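How I Rotate Toys (and Keep Them in Rotation Past the First Week)

I started rotating toys in August, mostly out of desperation. Our living room had turned into one big knee-high pile and my son was walking straight past it to play with the oven drawer. A friend told me to put most of it away and bring it back in batches, and I nodded and did nothing for a month. Then I stepped on a plastic giraffe in the dark and got serious about it!

So this is how I do it now, after a few false starts.

Before you begin

You'll need some lidded bins, a roll of masking tape, a marker, and a place to put the bins where small people can't see them. I use six bins. Mine are the medium ones from Zundard, which I like mostly for the flat lids (they stack, and the stack doesn't lean). Shoeboxes work fine for a trial run, so don't go shopping until you know you'll stick with it.

Step 1. Get everything into one room

Everything. Under the couch, the car, the bath, the bag you took to Grandma's and never unpacked. I did this after bedtime and it took me two evenings. Throw out what's broken as you go, and put orphan pieces in a bowl off to the side. Don't try to match them yet or you'll be there until morning.

Step 2. Sort by what the toy is for

My first try was sorting by size, and it was useless. I ended up with one bin of nothing but tiny things and one that was basically a stuffed bear. What works for me is sorting by the kind of play: building, pretending, moving around, making noise, puzzles and sorting, and quiet stuff for the floor. Some toys fit in two piles. Pick one and move on.

Step 3. Deal the piles out like cards

Now go around the bins and put one or two things from each pile into each bin, so every bin ends up with a bit of everything. This is the part people skip, and then they wonder why "puzzle week" ends in tears by Tuesday.

If you have several puzzles of the same type, split them up. Number boards, letter boards and shape boards all go in different bins at our house. I also put a strip of tape on the back of each board and on the lid of the bin it lives in, with the same number on both, which makes cleanup so much faster. 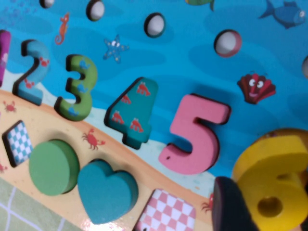

Satish Warrier wrote in to say he does the opposite with number puzzles and leaves one out all the time, in the same spot on the same low shelf, while everything else changes around it. His daughter goes to it first thing in the morning, and he thinks having one thing stay put makes the swaps easier on her. I've since tried it with our wooden train and I think he's right, so consider that an optional step 3 and a half.

Step 4. Set out one bin

Put the toys on an open shelf with space between them – more space than feels normal. Ours is an old Flornberg bookcase laid on its side. The other bins go in the hall closet behind the vacuum.

Step 5. Swap when they're bored

I used to swap every Sunday like clockwork. Now I wait until he's ignoring most of the shelf, which might be ten days or might be three weeks. Swap after bedtime if you can, and if your kid asks for something that's put away, just go get it. This isn't a prison.

Step 6. Deal with birthdays

New toys stay out for as long as they're exciting, then join whichever bin is lightest. When a lid won't close, something goes in the donation bag. Be strict with yourself here (I'm not, and I now have a seventh bin I don't talk about).

Oh, and that bowl of orphan pieces? Go through it a month later. Half of mine had homes by then, and the rest went in the trash.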